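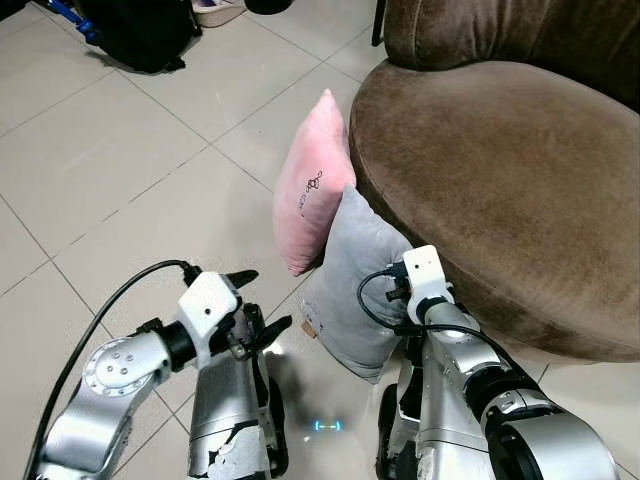 客厅的棕色绒面圈椅，粉色和浅灰色靠枕靠在椅子前侧

# 周转住房客厅软装与旧家具再利用：中期进展报告

报送：Grarkero 社区居住资助计划
执行单位：Lernus 居住服务中心
报告期：项目启动至四月底

## 一、本期情况摘要

本项目为周转住房的客厅配置可以继续使用的旧座椅和靠枕，并做出一套住户自己能照着执行的整理和清洁办法。资助范围是五套住房，座椅共 6 把，全部为旧家具，来自 Mapplebeck 旧家具仓库，由 Ekusport 负责搬运上楼。

截至四月底，座椅已全部送到，其中两把还需要处理，一把椅腿不平，另一把坐垫下面的绷带松了，情况见第三部分。靠枕已分到各户。整理办法写出了试行稿，正在其中一套住房的客厅里试用，下文称“试用户型”。

本期支出 2,940 元，没有超出批准的预算。下期主要做三件事：修好上面两把椅子，把整理办法发到其余各户，补做一次住户意见收集。

和申请书相比有一处变动。申请书里写的是给每把椅子配布套，本期没有做，改为直接使用原来的绒面，理由和影响写在第三部分。这一变动已在四月的电话沟通中说明过，这里补成书面。

## 二、背景和做法

周转住房的住户一般带着随身物品和少量家电入住，大件家具由中心提供。以往中心配的是折叠椅和塑料凳，结实，容易搬，但坐久了不舒服。前期走访时，提得比较多的意见是客厅没有一个能靠着坐的地方，老人喂孩子、大人晚上看书，都坐在床边。

申请书据此提出，每套住房至少配一把有靠背、有软垫的椅子，另配靠枕。旧家具市场上这类椅子不难找，难处在于尺寸。周转住房的门不宽，楼道转弯处也窄，沙发很难进去，圈椅比较合适：靠背和扶手连成一圈，没有突出的角，竖起来可以侧着过门。

各户的客厅地面多是浅色瓷砖。瓷砖好拖洗，但有两个问题需要在选椅子时考虑。一是椅腿直接落在砖面上容易滑动，二是靠枕掉在地上会沾灰，浅颜色的尤其明显。这两点后来都写进了整理办法。

工作的顺序是先量门和客厅，再去仓库挑椅子，挑好后在仓库做一遍检查和吸尘，然后搬运，最后在户内摆放和试坐。靠枕另外采购，和椅子分开送。

## 三、座椅

### 挑选和检查

在 Mapplebeck 仓库挑椅子时，主要看骨架有没有松动、坐垫有没有塌陷、面料有没有破口、有没有异味。颜色不作要求，同一户的椅子也不要求成套。面料磨旧、倒绒、颜色深浅不一，只要没有破，都算合格。

试用户型里的是一把棕色绒面圈椅，靠背呈马蹄形，坐垫是圆的。面料有旧的痕迹，靠背上能看到几道颜色较浅的磨痕，坐垫前沿的绒毛也比别处浅一些。检查时骨架稳固，坐垫回弹正常，按合格入户。

仓库方面同意，入户后如果发现骨架问题，可以换同类椅子，搬运费由中心承担。本期没有用到这一条。

### 布套变动

申请书原计划给每把椅子做布套。实际量下来，圈椅的弧形靠背和圆坐垫不好裁，现成的弹力布套套上后在坐垫和靠背之间会起皱，坐一会儿就往上跑，孩子爬上爬下时更容易扯开。定做的报价超出了单项预算。

中心的处理是不做布套，改为在清洁上多花一点时间。绒面旧一些不影响使用，住户对此也没有意见。原来列给布套的钱，一部分转到靠枕，其余留作修理费。

这个变动的影响是，椅面一旦洒上汤水，没有可以拆下来洗的一层。目前的办法是在整理说明里写清楚洒水后怎么处理，并在中心备一台小型布艺清洗机，住户可以登记借用。清洗机是中心原有的设备，没有列入本项目支出。

### 待处理的椅子

有一把椅子四条腿落地不平，坐下时会轻微晃动。在仓库的水泥地上没有看出来，放到瓷砖上才明显。先垫了毛毡片，效果一般，需要把偏长的那条腿锉短。

另一把坐垫下面的绷带松了，人坐下去会往一侧陷。换绷带的材料已经买好，需要把椅子翻过来拆底布，打算和上面那一把一起做。两把椅子目前都放在户内，已告知住户先不要使用，也没有收回备用的折叠椅。

其余椅子的椅腿下都贴了毛毡片。毛毡片用久了会掉，吸了灰也会变硬，整理说明里写了更换的方法，备用片随椅子一起交给住户。

## 四、靠枕

靠枕由中心统一采购，没有要求同一花色。采购时看三点：面料摸起来柔软，尺寸不能大过椅子的坐垫，枕芯拍打后能恢复形状。有图案或字样的没有排除，价格通常还便宜一些。

试用户型里有两个，一个粉色，一个浅灰色。粉色的正面有一个黑色的小图案，像是卡通形象，带几个手写体样式的字。浅灰色的是长方形，上面有一行褪淡的白色字样，边缝上还带着小标签。

靠枕的用法比预想的多。有的住户垫腰，有的给孩子垫高，也有的在地上铺了垫子后拿来靠背。因为用得多，靠枕常常离开椅子，掉到椅子前面或者立在椅子旁边的地砖上。浅灰色和粉色都不耐脏，落地的次数多了，需要清洁的次数也就多了。

试行时先定的规矩是“靠枕用完放回椅面”。第一版没有写放法，结果放回去的位置各不相同，有的横在坐垫前沿，一碰就滑下来。后来补了一条：灰色靠枕放在坐垫上，往里推，一侧抵住靠背，斜着放也可以，不要求摆正。粉色靠枕没有另外规定位置，只要不留在地上过夜。

标签是否剪掉也有住户问过。中心的意见是首次清洗前保留，洗涤要求看过并抄到说明背面以后再剪。剪的时候贴着缝线，不要拉扯，以免把缝口带开。

## 五、整理和清洁办法（试行稿）

试行稿只有一页，贴在客厅门后。下面是目前的文字，照录如下，请资助方提意见。

### 每天

1. 把地上的包、鞋和玩具收到墙边或门口，椅子前面留出能走过去的地方。
2. 靠枕从地上捡起来，正反面各拍几下，再放到椅子上。
3. 检查坐垫和靠背之间的缝，有碎屑用手或小刷子扫出来。

### 每周

1. 椅子抬起来挪开，不要拖。抬的时候抓坐垫下面的木框，不要只抓靠背。
2. 拖椅子下面的地砖，砖缝里的灰用旧牙刷刷一遍。
3. 地砖干了再把椅子放回去。
4. 用干的软刷顺着一个方向刷绒面。靠背上的旧磨痕刷不掉，不用使劲。

### 洒了水或汤

1. 马上用干毛巾按压，把水吸出来，不要来回擦。
2. 有颜色的污渍，用拧干的湿毛巾点按，再用干毛巾吸。
3. 面积大的到中心登记，借布艺清洗机。
4. 没有干透之前不要把靠枕放回去。

### 靠枕清洗

1. 先看标签，标签写不能水洗的，只做表面清洁。
2. 可以水洗的翻面后放进洗衣袋，深浅颜色分开。
3. 平放晾干，中途翻一次面。

试用户型的住户反映，每天的三条容易做到，每周的第一条一个人做有些吃力。绒面圈椅比折叠椅重不少，老人抬不动。下一稿打算加一句，抬不动的可以请中心上门时一起挪，或者隔周做一次。

“包、鞋和玩具”这一条也有不同意见。有住户认为客厅本来就是孩子活动的地方，东西放在瓷砖上没有什么不好，只要不绊脚。中心同意这个看法，下一稿会改为只要求椅子前面留出通道，其他地方由住户自己决定。

## 六、经费使用

本期支出 2,940 元，包括座椅购置、Ekusport 的搬运费、靠枕采购、毛毡片和绷带材料，以及整理说明的打印和覆膜。各项票据的复印件已按资助计划的格式装订，随本报告一并寄出。

人员工时由中心自行承担，没有从资助款中列支。

有两项与申请书的预算科目不一致，需要说明：

- “布套”科目本期没有支出，转入“靠枕”和“修理”两个科目，总额不变。
- 搬运费比预算低，原因是部分住房在同一栋楼，Ekusport 按一次上门计费。节余暂不动用，留给修理后可能需要的换椅搬运。

修理用的材料已经支付，人工还没有发生，会列在下一期。

## 七、住户意见

本期的意见主要是上门时当面听到的，没有发问卷。记录比较零散，这里只写重复出现过的。

座椅方面，多数意见是坐着舒服，愿意在客厅待的时间长了。有住户提出椅子占地方，吃饭时要把它推到墙边，吃完再搬回来。圈椅没有轮子，在瓷砖上推会磨毛毡片，这个问题暂时没有好的解决办法，先建议把椅子固定放在一个角上，吃饭仍用折叠椅。

靠枕方面，意见集中在颜色。有住户希望换成深色的，理由是孩子小，浅色洗不过来。也有住户明确说喜欢浅色，屋里显得亮。中心没有统一更换的打算，下次补充采购时会买一部分深色的，让住户自己换。

面料方面，有人问过绒面夏天会不会热。目前还没有到最热的时候，没有实际情况可以报告，准备在夏天补问一次。

试用户型的做法已经稳定下来，灰色靠枕放在坐垫上，粉色的用得随意一些，有时候靠在椅子的左前侧。

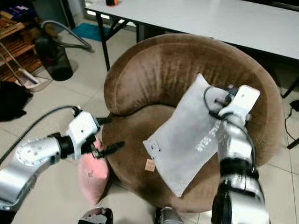 ## 八、遇到的问题

**量尺寸漏了楼道。** 前期只量了户门和客厅，没有量楼道转弯处。有一把椅子搬到转弯的地方过不去，退回楼下重新换了角度才上来，耽误了后面的搬运。以后的测量表加了楼道一栏。

**椅子检查的地面不对。** 在仓库水泥地上检查，看不出椅腿的细小差别。今后检查时带一块平整的硬板，把椅子放在板上试坐。

**试行稿字太多。** 第一版用的是正文排版，字小，贴在门后没有人看。改成分条、加大字号之后，住户能说出其中几条。语言上还可以再简单些，有几户家里主要是老人在收拾，希望能配简图。

**靠枕和椅子分开送。** 两批货到的时间隔得较长，住户以为靠枕不在配置范围内，有的已经自己买了。以后同一户的东西一次送齐。

## 九、下期安排

- 修理待处理的两把椅子，修好后在户内重新试坐，再请住户恢复使用。
- 整理办法改第二稿，加入抬椅子的提示和简图，发到其余各户。
- 补充采购深色靠枕，按住户登记更换，换下来的清洗后留作备用。
- 检查全部椅子的毛毡片，掉了的补上。
- 夏季补做一次意见收集，重点问绒面的使用感受和靠枕的清洗频率。

如果修理后的椅子仍然晃动或下陷，就按与 Mapplebeck 的约定换椅，费用从搬运节余中支出。

## 十、需要资助方答复的事项

1. 是否同意“布套”科目转入“靠枕”和“修理”。
2. 搬运节余能否保留到下一期使用。
3. 对试行稿文字的修改意见，可以直接写在随附的打印稿上寄回。

前两项如能在下期采购开始前答复，深色靠枕就可以和修理后的回访安排在同一次上门。

Lernus 居住服务中心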